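Email this story Print this story

New house rules for recording everyday chores take effect in December

People who record themselves doing household jobs so that robots can learn from them will have a clearer set of rules to work to from December, when the Vandcombe code of practice for home recording comes into force.

The code, which runs to a friendly 8 pages and has been a good long while in the making, covers the sort of work that most of us do without giving it a second thought: opening and closing windows, drawing curtains, folding towels, wiping down a worktop. Recordings of jobs like these are much in demand among firms teaching household robots to use their hands, and until now each firm has more or less gone its own way on how they ought to be made.

Angharad James, who led the drafting at Vandcombe, said she had wanted something that a person could read over a cup of tea and then get on with.

"We had a first version that was terribly thorough and terribly dull, and I'm afraid I wrote most of it," she said. "When we sent it round, people were very kind, but what they told us was that they wanted to know what to do when they were standing at a window with their hands full. So we started again from there, and I think it's a much nicer document for it."

Windows get a section to themselves, and it is one of the longer ones. Anyone recording at a window is asked to keep both feet on the floor, to keep fingers clear of the hinge side while a sash is moving, and to leave any insect screen where it is. Work at upper-floor windows should stop in strong wind. Recorders are also asked to take the job at their ordinary pace, and not to repeat a movement simply because it felt clumsy the first time.

The other half of the window section deals with what lies outside. A view over rooftops is allowed, but neighbours' windows and gardens must be blurred before a recording leaves the firm that made it, and that includes anything that shows up as a reflection in the glass. Ms James said this last point had come from the recorders themselves and had not been in the early drafts at all, "which shows you the value of asking".
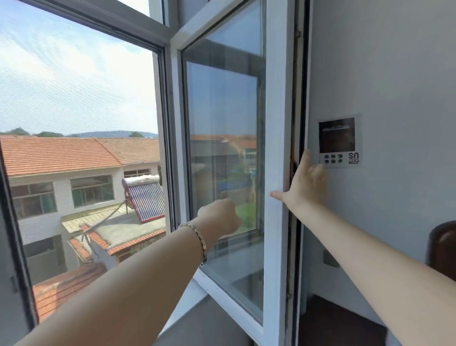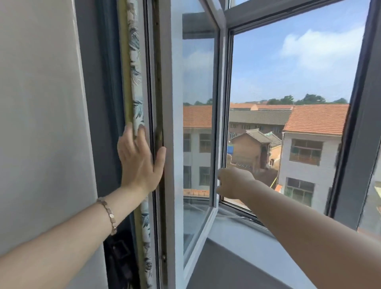 Window work in a home, with tiled roofs and other houses in the view outside.

Altogether 214 people sent in comments over the consultation, and between them they raised 1,219 separate points, every one of which has had a written reply. A fair number concerned jewellery. The draft had proposed that rings, watches and bracelets should all come off before recording began, and this went down rather badly with people who wear the same bracelet from one year to the next and saw no reason why a robot shouldn't learn from somebody who does. The finished code lets close-fitting jewellery stay on for light tasks such as windows and curtains, and asks for it to be removed for anything involving heat, blades or machinery.

Kaja Vaher of Raltier, one of the six firms to have signed up so far, said the change was a sensible one and that she was glad to see it.

"Homes are full of people who look like themselves, and it does the recordings no harm to look like homes," she said. "What we do need is for everybody in the house to have agreed to it beforehand, and for anyone to be able to say stop halfway through without feeling awkward. The code is very firm about that, and quite right too."

Under the consent rules, every adult in the household must sign before the first recording is made, and the signed form has to be kept for as long as the recording is. A recorder who has second thoughts can ask for a session to be deleted and need not say why. Breaks are to be paid at the same rate as recording time, a point that Ms James said had been argued over at some length and in very good spirit.

Firms already recording in people's homes will not have to throw away earlier work, though they are asked to go back over it for unblurred views before passing it on to anyone else. Vandcombe plans to look at the whole code again after its first year, and would be very pleased to hear in the meantime from anyone who finds a part of it hard to follow.

Related items

Raltier opens second training room for home recorders
Phillips updates its guidance on kitchens and hot surfaces
Vevix asks for views on blurring tools
Paid breaks: what the Vandcombe code says

Contact the newsdesk | Copyright and terms | Back to top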